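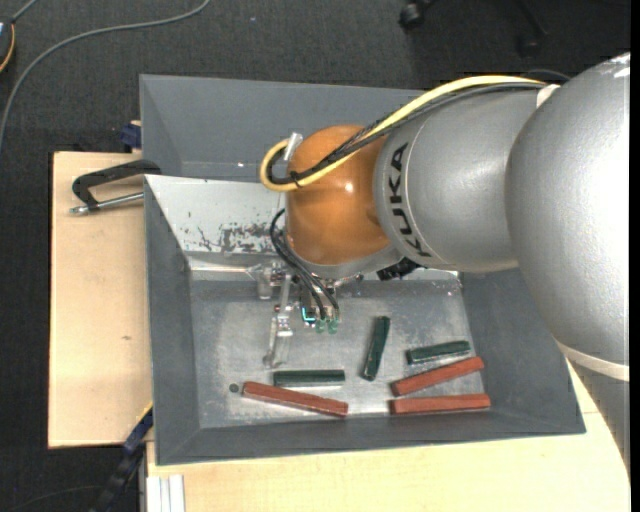
Worked on the trailer from breakfast until the light went. It is a holiday and the road was quiet, so I had the sander going by eight. The whole left side is down to primer now except the strip under the window, where the old paint comes off in curls and clogs the paper. I have been going back and forth on colors for weeks and I think I am settled. Silver-gray for the body with a fine texture to hide the filler, and glossy orange for the door, the same pairing as on the KUKA arm, where the orange sits right up against the silver-gray. I had been leaning toward matte for the door, but the gloss looks better next to a rough gray. The hub caps can be cream. Roya says orange will fade on the south side of the house. She may be right. The door faces north when it's parked.

Lunch was leftover rice and the last of the pickles, standing up. Then I took out the bench on the right side, which I had hoped to leave alone. The two screws at the back were rusted through and the wood behind them was soft. I pushed a screwdriver in up to the handle. The rot goes down to the floor and forward as far as the wheel well. I cut back until I got to sound wood and ended up with a hole I can put both arms through.

The leak is from the roof vent. I had blamed the window all winter and caulked it twice. Jamshid came by around two with his ladder and found the vent flange cracked on the uphill side. He poured a cup of water on it and I sat inside and watched the drip run along the rib and come down behind the bench, nowhere near the vent. So that's one question answered. He wouldn't take anything for his trouble but he did take the old cooler.

Went over the money after he left. I have spent $1,250 so far, not counting what I paid for the trailer itself. The tires were the worst of it. The axle bearings cost less than I feared and Themis Konstantinidis did the welding on the hitch in exchange for my old table saw, which I miss already. I still need plywood for the floor, a new vent, paint, a mattress and curtains. Fatemeh has offered to sew the curtains if I buy the fabric. She wants measurements by the weekend, hemmed size and not window size. The front window is 7 inches wider than the back one so they can't be made as a pair. I need to write that down for her clearly.

The store was only open a half day and I got there ten minutes after they locked up. Drove home by the reservoir. There were families all along the grass with grills going and a line of cars waiting for the boat ramp. I counted on being out there myself this weekend, back when I bought the thing in the fall. We had a site reserved and I let it go in April. I don't mind much. My back would not have liked the folding bed as it was.

Called Mother at five. Her knee is better and she walked to the pharmacy and back without the cane. She asked again why I don't rent a cabin. I told her about the vent and she said my father once drove to Karras with a tarp tied over a car roof and it rained the whole way, and they slept in wet blankets and he called it a fine trip. I had never heard that one. I asked what year it was and she couldn't say, only that Simin was still in diapers and cried until they stopped for gas.

Simin Daneshvar, now with two kids of her own, wants to borrow the trailer in August. I said yes before I thought about it. That leaves seven weekends to get a floor, a bed and a working latch, if I don't lose any to rain. The latch is ordered. The stove can wait and she can bring her own.

Swept up the dust and covered the hole with a sheet of plastic and tape. The dog got into the shavings and tracked them through the kitchen. Supper was eggs. My hands still buzz from the sander and my writing looks like it.

For tomorrow: call about the vent before work and ask whether they carry the 14-inch square. Pick up sandpaper, the coarse kind. Give Jamshid back his ladder, he left it against the fence. Ask Roya if she still has the respirator from when she did her stairs. Measure both windows again with the steel tape.

Forecast says showers after midnight. I went out once more with the flashlight and put a second row of tape on the plastic.

Journal > Trailer > 2022-05-30

Search this journal Go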